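Progress Report to the Drusturmont Fund
Larkedham Nursery Tapes Project
Second report, covering spring through August

Hello again, and thanks for the extra week. I know the form asks for everything under five headings, but the last time I tried that I ended up putting the same paragraph under three of them, so I'm writing it the way I'd tell you over the phone and you can move it around however you like.

Where we are with the tapes

The big number first. The Hayashi collection has 999 cassettes in it. I've been through the boxes with Mitsuko Ueda and checked every one against the handwritten ledger, and yes, it really is one short of a thousand (I looked under the shelving for a while, believe me). The ledger matches, so I've stopped looking.

For anyone on your side who is new to this: the tapes were made by the Hayashi nursery over many years, mostly in the potting sheds, mostly by whoever was holding the recorder. The family wanted a record of how they grafted, what they sprayed, what the weather did and who bought what. What they got is all of that plus a great deal of lunch. I love the lunch parts. There's an argument about whether you can keep a persimmon alive on the north side of the Larkedham grade that picks up again and again, with the same people getting older as they have it!

All the cassettes are now cleaned, numbered and in new cases. Copying is slower. We've finished the earliest boxes and we're well into the middle ones, and the sound is better than I told you to expect. The late tapes worry me more than the early ones. They're a cheaper brand, and the felt pads are coming off when you so much as look at them. I've learned to glue in a replacement pad with a toothpick. It takes patience and decent light, and I do them first thing in the morning before my hands have had coffee.

Transcribing

We planned on one transcriber and we now have two, on the same money, since they split the hours. One works in English, the other takes the Japanese and the long stretches where people slide back and forth in the middle of a sentence. I had budgeted as if those stretches were rare. They're most of the collection, and they're the best of it.

Osamu Ueda has been checking plant names for us. He worked in the Hayashi sheds as a young man and he can tell from the sound of a knife what somebody is cutting, or at least he says he can, and I haven't caught him out yet. He's fixed a lot of our guesses. We had "quince stock" written down as "wind shock" in several places, and I'd built a whole theory about it.

He and Mitsuko don't agree on dates. He goes by the buildings, she goes by whose baby is crying in the background. When they differ I write down both and carry on. I'd like the finished catalog to keep both, and I'd be glad to hear if the Fund objects to that, because it will make some entries look untidy.

New interviews

Under the grant we promised to sit down with people who worked at the nursery or bought from it, and record them properly. We've done 14 interviews so far. They run long. My list of questions is a page and a half and I rarely get past the first half page, because somebody mentions the frost year and off we go.

A few things I didn't know before this spring:

The nursery traded grafting wood with a grower in the next valley for decades without any money changing hands, and both sides kept careful accounts of it anyway.

The women did nearly all the budding in the hot months and were paid by the row. Several of them still remember their best day.

There was a yellow climbing rose that everyone in Larkedham seems to have bought in the same season. Plenty of them are still up on people's porches. Nobody we've talked to agrees on what it was called, and the sales book for those months is missing.

I'd like to follow up on that rose. It isn't in the work plan. I'm mentioning it now so it doesn't surprise you in the next report.

The room at Colledside

We moved the interviews over to Colledside this summer. The old room had a tile floor and a refrigerator on the other side of the wall, and you could hear both on every recording -- chair legs squeaking, then the hum. I kept asking people to repeat things, and a story told the second time is never as good.

The Colledside room is carpeted, and the change in the sound is wonderful. It's a low, flat carpet, so walkers and wheelchairs get across it fine, and people can shift around in their seats without wrecking a good sentence. We also hung two heavy curtains on the street side. They came out of the supplies line and I have the receipt.

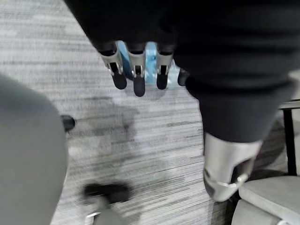
The gray carpet at Colledside.

Parking is worse than at the old place. I've been meeting people at the curb and walking them in, and then moving the car for them if they'll let me. Mitsuko won't.

Money

We're under on travel and over on tape supplies, mainly pads, cases and a second playback deck when the first one started chewing. The overage is small and I'd like to cover it out of travel if you'll sign off. The spreadsheet is attached to the same email as this. The transcribing line is right where it should be. I've left the equipment repair line open until the deck comes back from the shop, and I'll send the final figure when I have it.

What's next

Keep copying, starting on the late boxes ahead of schedule because of those felt pads. Finish the plant name list with Osamu. Get release forms back from the last few people we interviewed -- a couple of them want to read their transcripts first, and I think that's only fair. The Hayashi family has asked to hear the shed tapes from the year the big greenhouse went up, so I'm making them a set of copies, and that may eat up an afternoon or two.

I also owe you a sample for your newsletter. I've been going back and forth between the persimmon argument and a very good description of washing flowerpots. I'm leaning toward the flowerpots. Let me know how long it can be.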